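Lilto diary, entry 10: Over the pass to Trollport

July, and far too late at night to be typing, but I want to get this down while I still have it in my head. I made it to Trollport! After all that time poking around the farms at Gunby with a wooden shield and a bag full of turnips, I have seen the sea, been robbed by a goose, and spent nearly every coin I own on a boat that leaks.

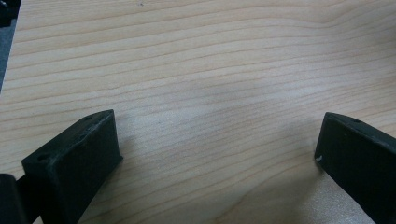
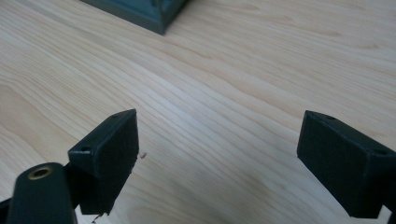
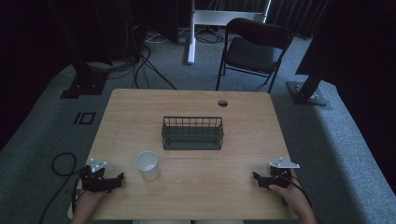

Leaving Gunby

When I stopped last time I was standing at the north gate with a pack I could barely lift, trying to decide if I was ready. The gate guard has two lines in the whole game and one of them is "Mind the bridge," which I had taken as flavor. I should have minded the bridge. The middle planks go when you're over a certain weight, and I was well over, and down I went into the stream with all my turnips and the good lantern.

You don't die from that, you just wash up at the mill with your food ruined. I laughed so hard I had to put the controller down. Lilto came out in 2007 and I can't think of many games from back then that would let a bridge care how many turnips you're carrying. So I sat at the mill, dried out by the fire (there is a whole little bar for being soaked), and went through the pack properly for the first time. Sold the spare boots. Sold the iron pot, and regretted that one later. Kept the fishing rod, the rope, the map scraps and the odd blue key from the well that still hasn't opened anything.

Second try at the bridge, no trouble. The guard's other line is "Safe roads," and I swear he sounded relieved.

The pass

The pass is one long climb with three shelters, and the idea is that you should get from one to the next before dark. I didn't. I stopped to chase a white hare because I'd read on an old message board that the white ones drop something special, and by the time I gave up on it the sun was sitting right on the ridge and I had no idea which side of the river I was on.

Night in Lilto is properly dark. I love this so much. Most games tint everything blue and carry on, but up there I could see the ground at my feet in the lantern light and then nothing at all. The music cuts out too. All you get is wind, your own footsteps, and every so often a sort of clacking sound, off to one side, that I now know is a rock troll clicking its teeth.

There were two of them on the path above the second shelter. I had one healing salve and a sword that was mostly rust. I want to tell you I fought them, but what I did was walk backward down the hill very slowly with the lantern held out, and they followed me, clacking, right to the edge of the light. Trolls won't step into lantern light if you keep facing them. The manual mentions it in one line on the page about oil, of all places. I got all the way back to the shelter door like that, slid inside, and shut it with maybe a finger's width of oil left. My heart was going like a drum.

They stood outside until dawn. You can hear them through the wall while you sleep.

In the morning there were two boulders by the door that hadn't been there before, and I went and sat on one to eat my breakfast. The game lets you do that! There's a prompt and everything. I have no idea who at the studio sat down and decided that a troll caught by the sunrise should be a usable chair, but I'd like to shake their hand.

First look at Trollport

You come around the last bend and the whole bay is down there. I'd seen the map, so I knew there was a town, but I had pictured a few huts and a dock, the same as Gunby with some water added. It climbs right up both sides of the harbor, with rope lifts going up and down between the levels, and smoke coming off everything. There's a bell that rings when a ship comes in and half the town starts walking toward the docks when it does. I followed them the first time just to see what was going on. It was fish. I followed them the second time as well.

The name is literal, by the way. Trolls run the port. Not the rock kind from the pass – these are sea trolls, gray-green and slow and very polite, and they don't mind daylight at all. The harbor clerk is one. She asks you to state your cargo, and if you have no cargo she writes down "none" and looks so sorry for you that I went and bought a sack of onions so I'd have something to say the next time.

Then the goose. There's a goose on the fish stairs that will take whatever is in your off hand. I had the map scraps in my off hand. I chased that bird up four levels of town, onto a rope lift, along a roof, and through somebody's laundry before it dropped them in a rain barrel. And in the barrel, under the scraps, was a brass ring that fits the blue key! I mean it hangs on it, like a key ring. Now the key has a name in my inventory. "Key to the Varela House." I would never have found that on my own, and I still can't work out if the goose is meant to lead you there or if I got lucky. I'm not going to look it up. I'm having too much fun not knowing.

The boat

Varela is an island, which I learned from the clerk, and the ferry stopped going there before the story even starts. So you need a boat. The cheapest one in the yard was 725 coins, and I walked in there with a good deal less than that.

So began a long evening of onions. Onions are cheap on the docks and sell well on the top level, since the people up there can't be bothered to ride the lift down. I ran onions. I ran onions and then candles, and then a crate of something marked "eels, mostly," up and down and up and down, and I should have been bored out of my mind but I wasn't. You start to know the town. The baker leaves her side door open after the second bell, so you can cut through and skip the queue at the lift. There's a kid who races you if you run past him (he always wins). Somewhere in there it got dark outside my real window and I didn't notice until I went to pour some tea and walked into the door.

I had the money by the time the last bell rang, with 20 coins over. I spent those on a hat.

The boat is small and brown and has a patch on the side shaped like a boot. You can name it. I sat there for ages with the letter wheel and in the end I called it Turnip, after everything I lost at the bridge. It leaks, as I said. There's a bucket, and you have to stop rowing every so often and bail, and if you forget you get slower and slower and the water sound changes. I took it out past the harbor wall just to try it, went in one big wobbly circle with lights coming on all up the hill behind me, and came back in to tie up. The clerk asked me to state my cargo. One hat.

Things I want to remember for next time

Buy oil before anything else. Two flasks at least, and keep one out of the pack in case I end up swimming again.

Get another pot. I can't cook at sea without one, and I'd like a word with myself for selling mine at the mill, where they pay next to nothing.

The old troll who mends nets under the bottom lift had a new line after I bought the boat, something about lights on the island when the tide is low. I clicked through it too fast. Go back and ask again, and read it this time.

Try fishing off the wall at dawn. I've carried that rod since the first day and haven't used it once.

There's a locked gate on the third level with a carving of a hare over it, and I'd bet anything it has to do with the white one on the pass. I don't want to go back up there at night. I'm probably going to go back up there at night.

Keep off the fish stairs with the map out.

I saved in the room over the chandler's shop, which has a round window looking straight down on the dock, so I could see Turnip bobbing about in the dark before I switched off. Tomorrow I row for Varela, if the weather holds. The sky was red when I went to bed in the game and I can't remember if red at night is the good one.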